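FOR IMMEDIATE RELEASE
January 29, 2024

Lenberg Hospital Opens Sindel House, a Home Away From Home for Families of Surgery Patients

LENBERG - Families who travel a long way to be near a loved one having surgery now have a warm bed and a kitchen table waiting for them, just across the street from Lenberg Hospital. Sindel House opened its doors this morning with coffee, a great deal of cake and more hugging than anyone had planned for.

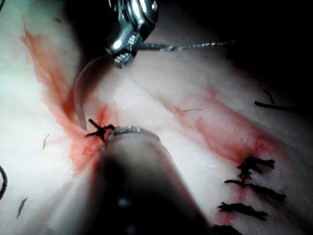
The house has 4 family suites, a shared kitchen, a laundry room and a back porch that gets the afternoon sun. Guests can stay at no charge for as long as their relative is in the hospital, and they're welcome to cook, nap, do a jigsaw puzzle or simply sit quietly with the door closed.

"My own mother slept in her car for three nights when my dad was a patient, and she never once complained, but I've thought about it ever since," said Kevser Yaman, director of Sindel House. "I wanted people to have a proper pillow and somebody to say good morning to."

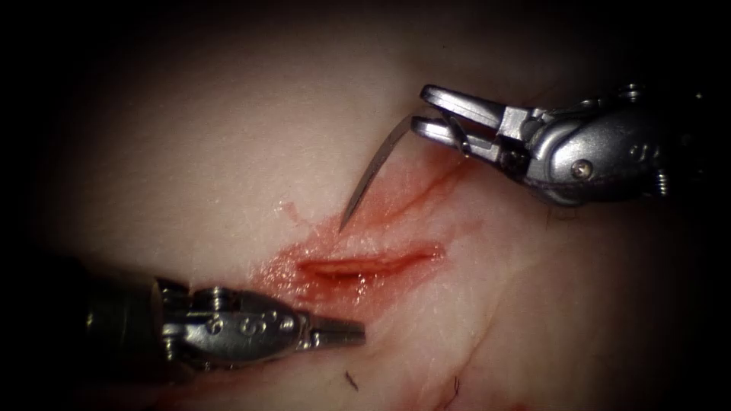 Money for the house came from 317 households in Lenberg and nearby Agudelo, along with a generous gift of furniture from Drernanari, the family-run store on Main Street. Waiting is hard work, as anybody who has done it will tell you, and a short, open incision like the one shown in this release can mean a very long day for the people down the hall. Sindel House will keep soup on the stove for them, all day and well into the evening.

"I came to look at the paint colors and stayed two hours talking," said Welington Sampaio, who runs the kitchen.

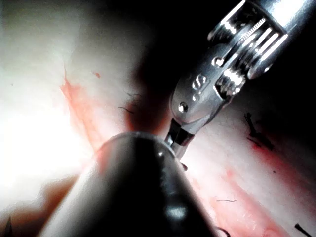 How to Book a Stay

Families may ask any nurse at the hospital for a booking form, or stop by the front desk at Sindel House. A garden behind the porch will open in July.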